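## 4. Open-day demonstration

### 4.1 Setting and task

The public part of the study took place during the Prulska open day, held on a Monday in May in the main workshop at Lelell. Visitors had asked in earlier years to see work on ordinary discarded equipment, so we chose the dismantling of desktop computers over the sorting task described in Section 3. The arm ran the Stemell control software with the same speed limits as in the laboratory trials. Visitors stood behind a rope on the far side of the bench and could follow the view from the wrist camera on a wall screen.

Each demonstration dealt with one computer, with its side panel already off. The task was limited to the drive area. The gripper had to approach the bay, close on the light blue plastic parts that hold the drive, and draw the drive out of the case. An operator guided the arm with a small hand-held controller. Cables were a concern throughout the planning, as a two-fingered gripper that comes in at a slant can easily catch a loop on the way down. In the machine shown, a flat ribbon cable and a braided grey one both cross the middle of the case, and the way in to the bay is narrow.
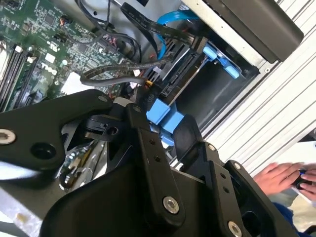 ### 4.2 Procedure on the day

We ran 18 demonstrations between ten in the morning and four in the afternoon. A run was stopped after 180 seconds if the drive was still in the bay. The operator then backed the arm out and gave a short talk on what had gone wrong, which many visitors said they preferred to a clean run. Two staff members answered questions at the rope and handed out the feedback card.

The camera view proved more useful to the audience than the arm itself. From the rope the fingers were mostly hidden by the case wall, while on the screen visitors could see the caddy, its long release tab and the circuit board of the drive at close range. Several school groups asked why the gripper was not fitted with softer fingertips. We had tried a padded pair from the Garrido workshop during preparation, but they were too thick to fit beside the caddy rails. 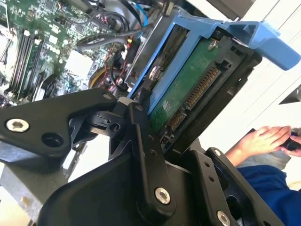 **Figure 4.** Gripper at the blue drive caddy, wrist camera view. The motherboard is at upper left and the operator's hand at lower right.

### 4.3 Feedback cards

The card had four questions and a space for comments. Most comments dealt with speed, and visitors who repaired computers at home were the most critical on this point. Children tended to ask what happened to the drives afterwards. We have added a short answer to the printed guide for the next open day.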